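Tremby Tabletop Sorting: Frequently Asked Questions
Updated 9/21/19
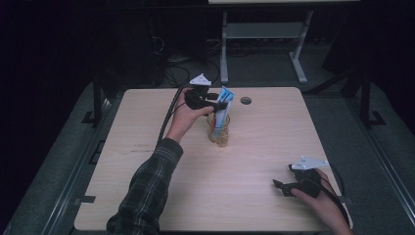
We love getting your questions, and the ones about cups come up more than any others, so they go first!

Why do you use clear cups?
You can see what's in them from across the room! A solid mug full of odds and ends turns into a mystery by July. With a clear one you spot the snack packets, the paper, the stray rubber bands, and you go straight to the right cup.

Can I stand tall things in a short cup?
Please do. Packets and folded paper that poke up over the rim are so much easier to grab. If the cup tips when you let go, move up to a heavier one.

My cup has something left in the bottom. Does it matter?
For pens, no. For anything you plan to eat or read, empty it and dry it first.

What do I do with the hole in my desk?
Keep it clear for cords. We set our cups at least 2 inches away from it, and that has saved a lot of paper clips.

How do I get scuffs off a light wood top?
Start with a damp cloth and a tiny drop of dish soap, going with the grain. A few marks will stay, and we think a table that gets used looks great.

How many cups do I need?
Fewer than you'd guess! The Girkard starter list has 27 small items on it, and they all fit in a handful of cups. The big Grabner list has 148, so save that one for a rainy weekend.

Is there a printed version of the lists?
Yes, the Kavo booklet has both. It runs 38 pages, with room for your own notes in the back.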